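La noche de los cinco minutos

Cuando Natalia Bermúdez aceptó organizar el certamen de cuentos leídos en voz alta de Olvera, creyó de buena fe que lo difícil sería encontrar escritores. Escritores hubo de sobra, bendito sea Dios, porque en Olvera el que no guarda una novela en el cajón guarda la de su cuñado, y lo difícil fue convencerlos de que cinco minutos son cinco minutos, ni uno más, aunque en el sexto se muera la abuela del protagonista y haya que dejarla viva.

El reglamento lo había redactado ella misma en la mesa de la cocina, con el café enfriándose al lado, y lo pegó en la puerta de la librería Dernen el 17 de junio de 2025. Decía que cada participante leería un cuento propio, de pie, sin música y sin disfraces. Lo de los disfraces iba por Fulgencio Nava, que el año anterior había leído un relato de náufragos con una red de pesca sobre los hombros y se había llevado por delante dos sillas y el micrófono.

—Me ofende usted, Natalia —le dijo Fulgencio al leerlo, con el dedo puesto en la línea exacta.

—No lo nombro, Fulgencio.

—Por eso mismo me ofende.

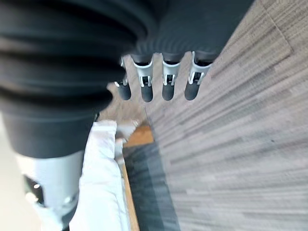
Pero se inscribió, claro que se inscribió, y detrás de él Abundio Serrano, que a sus años seguía escribiendo con lápiz y borraba tanto que las hojas se le transparentaban. Abundio no había leído nunca en público. Había mandado cuentos por correo a todas las revistas de Brovcombe, la ciudad donde trabajó de joven y a la que seguía llamando «allá» con un suspiro, y de todas había recibido la misma carta amable, que conservaba junto con las escrituras de la casa.

La noche de la lectura hacía un calor de horno. Brisa Barajas, que atendía la librería, había arrimado las mesas de novedades contra la pared y abierto las ventanas de par en par, de modo que entre párrafo y párrafo se colaban los perros, las motos y una señora que llamaba a cenar a un tal Toñito con una constancia admirable. Heriberto Cuevas cronometraba con el reloj de su padre. Tenía una campanita de hotel para avisar del final y la tocaba con tanta pena que algunos no la oían y seguían leyendo, y entonces volvía a tocarla pidiendo perdón con las cejas.

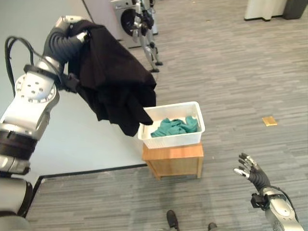 Prenda negra en alto, junto al recipiente blanco con la tela verde azulada.

Fulgencio leyó el tercero. Era un cuento sobre un faro, muy bien puesto, con una tormenta que él acompañaba con la voz y, en los momentos culminantes, con la rodilla contra el atril. La campanita lo sorprendió en plena ola. Se quedó con la boca abierta, miró a Natalia, miró el papel y dijo, con una dignidad que se comentó durante semanas:

—Se ahogan todos. Buenas noches.

El aplauso fue enorme, y cuando se apagó le tocaba a Abundio.

Subió despacio. Llevaba el cuento doblado en el bolsillo de la camisa, y al abrirlo bajo la lámpara descubrió lo que en su casa, con la luz de la mañana, no había notado: de tanto borrar, media página era una neblina gris. Se acercó el papel a la nariz. Lo alejó. Toñito, por lo visto, seguía sin querer cenar. Natalia, en la primera fila, apretaba el programa hasta hacerlo un canutillo, y ya iba a levantarse cuando Abundio dobló la hoja y se la guardó otra vez.

—Era sobre mi hermana —dijo—. Se lo cuento, si les parece.

Y lo contó. Contó que su hermana, a la que llamaban Susby por una marca de galletas que ya no existe, se había ido del pueblo un mes de abril en el camión de la fruta, y que él, niño todavía, corrió detrás hasta el puente con un zapato que ella se había dejado. Contó lo que pesaba el zapato. Contó que lo tuvo años debajo de la cama, y que cuando ella volvió por fin, señora y con sombrero, se lo probó delante de todos y le entró. 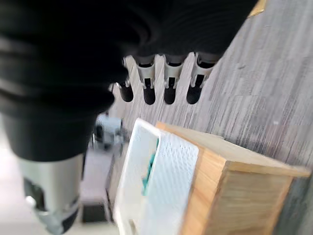 Superficie negra acanalada y, debajo, un cilindro gris plateado.

Heriberto tenía la mano sobre la campanita y el reloj en la otra. El minutero pasó de largo por donde tenía que pasar, y él se puso a estudiar el techo de la librería con muchísimo interés. Brisa cerró una ventana, con cuidado, para que no chirriara.

—¿Y el otro zapato? —preguntó Fulgencio desde el fondo, incumpliendo el artículo del silencio.

Abundio lo pensó un rato.

—Ese lo llevaba puesto —dijo.

Natalia buscó en el reglamento qué correspondía hacer con un cuento que no estaba escrito, y como no encontró nada, le pidió prestado el lápiz y anotó su nombre en la lista de los que pasaban a la final.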